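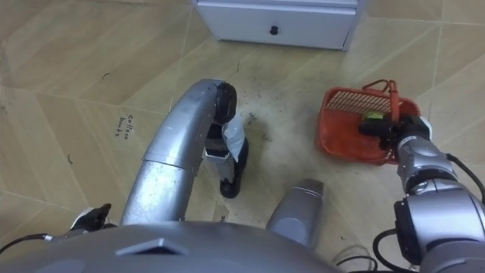
How many demos do we need for the floor cleanup task? 35 good ones per team, saved and labeled before the September review.

Handout 2, Two-Arm Tasks. Course notes, M. Aguiar

Task for this block: dust and small debris on tile. Right gripper has the dustpan by the handle, left gripper has the cloth. Wipe toward the pan, lift, stop. Same start pose every run pls.

Things that went wrong last time
- cloth held too high, fingertips never got it down to the tile
- pan tipped up, dust goes under the lip
- teams driving both arms at once. Move one, then the other, untill you have the feel of it

Keep the cables clear of the elbow before you home the arms. Check every time.

Grading: 13 points. 2 of those are for the log, so fill it in. Failed runs go in too, marked F, don't delete them.

Teams Vesura and Coltesow go first, Endine after the break. Questions about logins go to Cremilda Fagundes, not me.

Read before next lab: notes on grip force, first half only. Second half is out of date, will repost wen fixed.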